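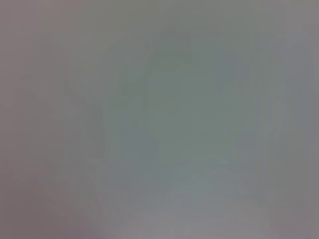 **Holtinau: "Plindotmont" album, vinyl vs. the download**

**slowfader**

My copy of Plindotmont came in the mail yesterday and I've played it through twice. I already had the download from when it went up in March, so I know the songs pretty well. I want to talk about the differences, and I don't see a thread for it.

First, the running order is changed. On the download the long piano song comes right after the opener. On the record it's been moved to the end of side two. The opener now goes straight into "Ferry Times," and I think that hurts both songs. They're in the same key and close to the same tempo, and the first time through I didn't notice that one had ended.

Second, the vocals are lower. I checked my levels and my cartridge and I don't think it's my setup. On "Salt Road" the second verse is hard to follow unless you know the words.

Third, there's no lyric sheet. The download had a PDF. For a record where the words matter this much I expected one.

The pressing itself is good. Flat, centered, quiet between songs. Ciobanu did the pressing and I've never had a bad one from them.

Mine is number 251 of 1,000, if anybody is keeping track.

---

**harbor_tape**

The order was changed because of side lengths. If you keep the piano song as the second track, side one runs too long and they'd have had to cut it quieter. This was in the mailing list note that went out with the preorder.

I don't mind it. The piano song makes a good closer. I always skipped ahead to it on the download anyway.

---

**slowfader**

I didn't get the note, or I deleted it. Side length makes sense as a reason to move the song, but it doesn't explain putting "Ferry Times" in its place. They could have put "Salt Road" there. It's shorter.

---

**mxdwn_kettle**

I disagree on the vocals. I have both and I like the record better. On the download she's so far forward that it sounds like a demo with a band added later. On the vinyl she's in the room with them. You hear the harmonium under "Salt Road," which I didn't know existed until last week.

Do you listen on headphones mostly? That could be part of it.

---

**slowfader**

Speakers for the record, headphones for the download. So yes, that could be some of it. I'll run the download through the speakers tonight and report back.

---

**pegboard**

Haven't got mine yet. Question for those who do: is the outer sleeve the heavy kind or the thin kind? The last Holtinau EP came in a thin sleeve and mine arrived with a split seam. I wrote to them and got a replacement, but it was a month of back and forth.

---

**harbor_tape**

Heavier than the EP. Still a paper inner, no poly liner. I swapped mine right away. The opening is tight, so take the record out slowly the first time.

---

**pegboard**

Good, thanks. I'll have a liner ready.

---

**tworeels**

I was at the launch show in Skaltesham and can add something on the order. They played the whole album front to back and they used the vinyl order, with a break between sides. It worked fine live. "Ferry Times" started with a long drum part that isn't on either version, so it didn't run into the opener the way slowfader describes.

The show itself was good but not great. The room was an old dance hall and the bass was muddy near the back. I moved up after the break and it was much better. The support act was a guy with a nylon string guitar whose name I didn't catch, and I'd like to know it if anyone does. He did a song about a water tower that I've been trying to find since.

They sold records at the door before the mail copies went out. Some people on here were annoyed about that.

---

**mxdwn_kettle**

I was one of them. I ordered the first morning it was up and waited seven weeks. People who walked in off the street had it before I did. I don't hold it against the band much but I would have liked an email.

---

**harbor_tape**

Every small label does this. The launch is where they make back the studio bill. If they wait until all the mail orders have arrived, they have no launch.

---

**mxdwn_kettle**

I understand why they do it. An email costs nothing.

---

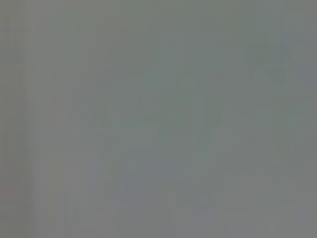

**slowfader**

OK, I ran both through the same speakers, matched by ear as close as I could get.

I'll take back part of what I said. "Salt Road" is fine on the record. The voice is lower but I can follow the verse, and mxdwn_kettle is right about the harmonium. On the download it's nearly gone.

I don't take it back for track 7. The vocal on that one is too low on the vinyl. The last chorus has two voices, and on the download you can pick out each one. On the record I hear one thick voice and a lot of cymbal. It's also close to the end of the side, so some of this may be the groove getting tighter toward the label. I don't know enough about cutting to say.

---

**lathe_and_later**

I cut records for a living (not this one). Inner groove loss mostly affects the top end. You'd hear it as dull or spitty S sounds. It won't move a voice back in the mix. If the voice is lower compared to the guitar, somebody made it lower, or it's a different mix altogether.

Cymbals near the end of a side often get splashy and can cover things up. So you may be hearing two problems at once. Check your alignment before you blame anyone. A lot of people have theirs set up for the outer part of the record and never look at the rest.

---

**slowfader**

I used the paper protractor that came with the turntable. I'll get a better one.

---

**oldcanary**

I'm going to be the one who says it. I don't think this album is as good as people here want it to be. I liked the EP a lot. It had 4 songs and every one of them had a tune. This one has maybe three tunes, and the rest is mood. I've read people say the lyrics make up for that. I've read the lyrics and there are a lot of windows and a lot of rain.

I bought it and I'll keep it, but I've put it on twice and I've put the EP on every week for a year.

---

**mxdwn_kettle**

Which three?

---

**oldcanary**

"Ferry Times," the piano one, and the fast one on side two.

---

**tworeels**

The piano song is the slowest thing they've ever done and you're counting it as a tune, so I don't think mood is your problem. I'd say give it a few more plays. I felt the same way about it before the show. The words are plainer than they look on the page. When she sings them it's mostly someone telling you about moving out of a house.

---

**oldcanary**

I might. I'm not in a hurry with it.

---

**harbor_tape**

For me the EP was a band finding out what they sounded like, and that's exciting to listen to. The album is the same band a few years on and with more time in the studio. I think it's the better piece of work but I see why somebody would reach for the EP first.

I will say the fast one is too long by a minute. The ending repeats and then repeats again.

---

**pegboard**

Mine arrived this afternoon. Sleeve fine, seams fine, record fine. Only one play so far.

Count me with slowfader on the order. The first two songs do blur together. I got up to check whether the arm had skipped.

On the lyric sheet: the label answered me when I asked. They said it was left out by mistake at the packing stage and they'll mail one to anybody who writes in with an order number. It took them less than a day to reply, so that's better than last time.

---

**slowfader**

Thanks, I'll write to them tonight. I'd assumed it was a cost thing.

---

**mxdwn_kettle**

Same. Does it apply to copies bought at the door? Asking for my brother, he doesn't have an order number.

---

**pegboard**

Don't know, I only asked about mail orders. Have him send a photo of the number on the back of the sleeve and see what they say.

---

**tworeels**

Door copies didn't have the sheet either. I've written to them and I'll post when I hear.

Still looking for the name of the guitar player.

---

**lathe_and_later**

Was he left-handed, played sitting down? If so I think he opened for them in the spring as well. I have the flyer somewhere. Will look when I'm back at the shop.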